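Keeping the twin honest: how one arm cell is maintained at Stulenari

The cell that the Stulenari workshop calls Soneck exists twice. One half is a seven-joint arm bolted to a table. The other is a simulated copy of the same table, which runs on a machine in the next room and is used to try out grasps before they reach the hardware. The technician who looks after both agreed to go through the upkeep with us one morning in September.

We started with mounting. The base of the real arm sits on a steel plate held by four bolts, and the bolts are checked with a torque wrench before every new series of runs. "If the base moves a fraction of a millimeter, the error at the fingertips is several times that," the technician said. "You will blame the camera, then the calibration, then the software. Check the bolts first."

The fingers come next. Both are removed, wiped and refitted, and the gripper is homed with nothing in it. The technician compares the reported opening with a gauge block and writes the difference in a log kept in Drurnel, the workshop's maintenance tool. The log for Soneck has 1277 entries. Most are one line long.

We asked which entries matter.

"The ones where two numbers changed on the same day. A single drifting value is wear. Two together usually means somebody swapped a part and did not update the model."

The model is the second half of the job. Each physical change has to be repeated in the simulation: finger geometry, flange offset, table height, joint limits. The scene files are stored in a repository named Chae and carry the same revision number as the hardware. When the numbers disagree, the cell will not start a run. The technician added that check after losing 34 hours of runs to a fingertip that was longer in the file than on the arm.

"It hovered in the right place and closed in the wrong one," the technician said. "Every plot looked fine."

After an update, the arm is brought to a set of fixed poses in the simulator, with the gripper open and clear of the table. There are 87 of them, and a full pass takes most of a coffee break. Household objects are placed in the scene so that the clearance check has something to work against – plates and bowls for the rims, books for flat edges, a stone for an outline no primitive will fit.
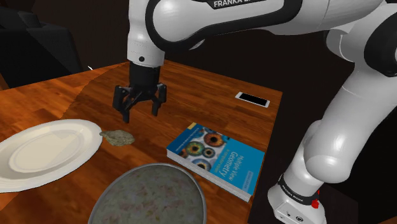
Simulated arm with the gripper open above the table. The stone lies beside the plate, with the book and phone farther right.

Collision meshes get more attention than appearance. The technician keeps the visual mesh and the collision mesh in separate files and overlays them when a clearance value looks odd. Bowls are the usual source of trouble. A convex hull closes off the inside, so the planner treats the bowl as solid and refuses to send a finger into it. The fix is to split the bowl into smaller convex pieces, at some cost in speed.

"I would take the slow version," the technician said. "A fast check against the wrong shape is no check."

Friction is left for last. The pads on the real fingers are replaced after more than 362 hours of gripping, and the coefficient in the scene file is measured again with the new pads fitted. The old value is kept as a comment, with the pad batch next to it.

We asked what is still open on the list. The technician named the cable bundle, which pulls slightly on the real wrist at the far end of its travel and has no counterpart in the simulation. For now those poses are flagged in Drurnel and skipped. A spring model has been written but has not been merged into Chae.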